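Deux bras à l'atelier partagé de Fullholm : ça avance !

Petites nouvelles de la table du fond, parce qu'on me pose la question à chaque fois que je passe chercher un café. Oui, le montage à deux bras tient debout, et oui, on a enfin commencé à lui faire faire des choses. Des petites choses, hein. Prendre un flacon, le poser, recommencer. Mais quand on a passé un printemps entier à visser des profilés, je vous assure que ça fait plaisir à voir !

Pour ceux qui ont raté les épisodes précédents : on est quatre ou cinq du quartier de Rinovdale à s'être mis en tête de construire un poste de rangement à deux bras, avec le budget d'un club de pétanque. Le cadre en alu vient d'un lot de chutes racheté chez Hrnčiar (300 euros le tout, équerres comprises, je n'en reviens toujours pas). Le plateau en bois, on l'a poncé nous-mêmes et j'ai encore de la sciure dans la voiture. Le reste, c'est beaucoup de câbles, beaucoup de patience et un tableur que je suis la seule à comprendre.

L'exercice du moment s'appelle « la pharmacie » : des petits flacons blancs, un bac orange, et les deux bras qui se partagent le travail. Sur le papier, c'est bête comme chou. En vrai, il faut que chacun sache où est l'autre, et nos premiers réglages en août étaient, comment dire, sportifs.

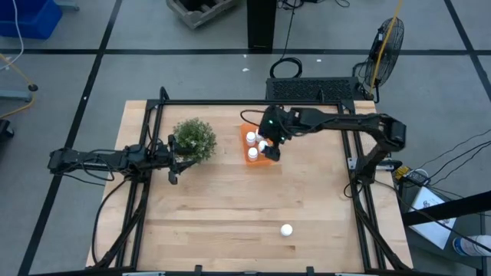
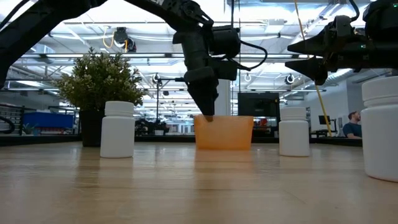

Le même coin de l'atelier, vu de plus près par la caméra d'une des pinces :

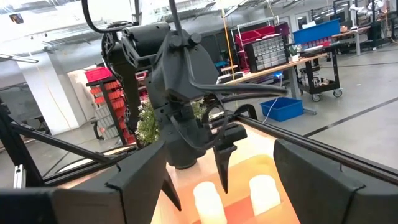

Côté logiciel, on a remis à plat toute la calibration. Avant, on la refaisait à la main à chaque séance, ce qui mangeait la première heure et une bonne partie de ma bonne humeur. Maintenant un petit script promène chaque bras sur une série de points, note les écarts et corrige tout seul (enfin, presque : il y a encore une articulation sur laquelle je repasse derrière, elle a du jeu et je la soupçonne de m'en vouloir).

L'autre gros morceau, c'est l'enregistrement des essais. On s'est fixé un objectif de 4 000 prises avant l'hiver. C'est ambitieux, je sais, et pour l'instant la courbe du tableur ressemble surtout à une plaine. On aimerait aussi laisser tourner le poste 72 heures d'affilée pour voir ce qui chauffe, ce qui se desserre et ce qui nous lâche en premier. Les paris sont ouverts sur le tableau de l'entrée, moi j'ai mis deux euros sur une gaine de câble.

Si le sujet vous tente, passez ! Pas besoin de savoir programmer, on cherche surtout des gens à l'aise avec un tournevis ou capables de ranger des connecteurs par taille sans s'énerver. On est là à partir de 18 h, et l'accès se fait par la cour, la porte côté rue étant fermée le soir. Le club de Tremton nous a aussi proposé de venir montrer le poste chez eux, il reste à trouver comment transporter un cadre pareil sans tout démonter. Si quelqu'un a une camionnette avec un hayon assez large, laissez un mot sous l'article ou dans mon casier.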